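Figueroa Robotics Club
Simulation run checklist, doorway task
Room 156, January
Checked by: Leonor Godinho
Second check: Silvan Eberhard

Before the run

1. World file loads without errors. OK
2. Joint limits match the team sheet. OK after fix. The left wrist still had last term's values. Silvan changed them and saved the file.
3. Both grippers open and close on command. OK
4. Stop key tested from both keyboards. OK on the first, FAIL on the second. Use the first until Kuo-hua has looked at it.
5. Collision checking on for body and both arms. OK

Comments on the approach: students should stop the base before the doorway and check arm clearance on both sides. Shaimaa's group drove straight in on run 1823 and the log shows a contact on the left forearm. Mark any contact as a fail, even a light one.

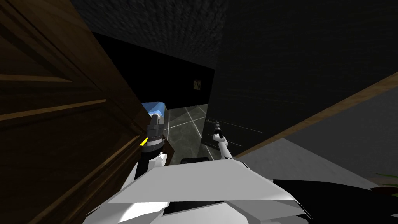 Speed in the doorway stays at the low setting. The arms do not move while the base is moving. If a group wants to change either of these, ask Roswitha Zwahlen first and write it on this sheet.

During the run

6. One student drives, one watches the contact log. OK
7. Driver says "stopped" before switching to arm control. Not done on 2 runs. Reminded the group.
8. Lighting left at the default for the house world. OK. It is dim past the door, but please don't turn it up, the scored runs use the same setting.

After the run

9. Log saved under group name and run number. OK
10. World reset to the start position. Not done. Next group had to reload.

Open items: second stop key (Kuo-hua), reset reminder on the login page (Leonor).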